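Tindall Planner FAQ

Common questions about running the Tindall planning stack on disassembly cells. For installation, see the setup guide.

Which arms does Tindall support?

Any six- or seven-axis arm with a joint-level position interface. The Rurkthorpe driver is included. Other arms need a driver that publishes joint state and accepts timed trajectories.

Do I need a CAD model of every board?

No. The planner works from a socket template plus a keep-out map built during the scan pass. A CAD model shortens the scan but does not replace it. Chassis vary too much in cable routing.

Why does the planner reject my approach to the CPU socket?

Usually the finger envelope overlaps a keep-out volume. Memory slots and capacitors near the socket are inflated by 3 mm by default. Run the check with the verbose flag and read the first volume listed. Later entries are often side effects of the first.

If the first volume is a cable, rescan before changing any margin. Thin wires produce sparse points, and the filter may merge them with the chassis floor.

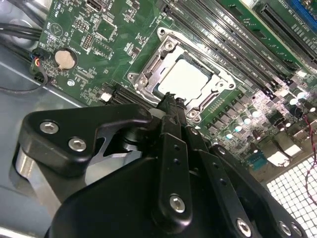
Margins can be lowered per region in the cell file. Going below 2 mm requires the contact monitor to be on, and the planner will refuse to start otherwise.

The heat spreader shows up as a hole in the depth map. What should I do?

Polished metal saturates the sensor. Lower the exposure, take a second capture from a tilted wrist pose, and let the fusion node combine them. Do not fill the hole by interpolation. The socket frame and lever sit at different heights from the spreader, and interpolation flattens them.

How is the wrist camera calibrated?

Use the Stostura target and the handeye tool. Repeat after any change of fingers or mount. The gripper's own parts must be masked out; the default mask covers the stock fingers only.

How large is the test suite?

The current release runs 2,331 recorded planning queries. A build fails if any accepted path enters a keep-out volume.

Can I replay a failed run?

Yes. Each run writes a log with the scan, the cell file and the solver seed. Replay is deterministic on the same build.

Where do I report a bug?

Open a ticket on the Wornora tracker and attach the run log. Samah Belkadi maintains the planner and the collision checker. Driver issues go in the driver queue.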